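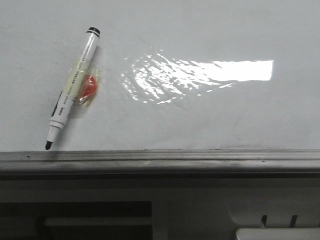
Does the Fikenwood tariff draft pay rooftop solar owners for exports between 10 am and 3 pm?
It pays a reduced rate in that window, 6 cents per kWh, and the full 11 cents at all other hours.

Posted by kcsonka, 27 Sep 2024

Source for the above is section 4 of the draft the utility board released. Comments go to Gizella Győri at the board office. I'd like to collect technical objections in this thread before I file mine.
Kornél Csonka

gridtie_mo
The midday rate is defensible. The Balogh substation feeder already backflows on clear spring days, and the transformer there was sized for one-way load. Paying full price for energy the feeder can't absorb moves the cost onto customers without panels.

peakload
Backflow on one feeder doesn't justify a town-wide rate. Balogh serves the east side only. The west side feeder has never reversed according to the board's own June load report. Apply the lower rate where the constraint exists.

gridtie_mo
Feeder-by-feeder pricing means two neighbors on opposite sides of a street get different bills. Billing software would also need a location field it doesn't have now.

kcsonka
The draft has a second problem. Section 7 caps export at 90 percent of inverter nameplate, but doesn't say whether that is measured instantaneously or as an interval average. My Imuton inverter can be set either way. The results are not the same on a day with broken clouds.

fotel_owner
I have a Fotel battery, 13 kWh. Under this draft I charge from 10 to 3 and discharge after. With the rate difference at 5 cents and round-trip losses included, payback on the battery alone is longer than the warranty. So the "storage incentive" in the summary isn't one.

peakload
Agreed. The spread is too small. Either widen it or drop the word incentive.

gridtie_mo
It was never meant to pay for the whole battery – it rewards people who already own one. I still think the window is right. On the 90 percent cap I agree with Kornél, it needs an averaging interval.

fotel_owner
"Rewards people who already own one" is a strange goal for a rate that is supposed to change what gets installed.

kcsonka
I'm filing on two points: define the averaging interval in section 7, and publish hourly data for both feeders before the midday rate is set. I left the battery spread out. fotel_owner, you should send that one yourself with your loss figures attached.

fotel_owner
Will do. Does the board accept spreadsheets or PDF only?

kcsonka
PDF only, per the cover page.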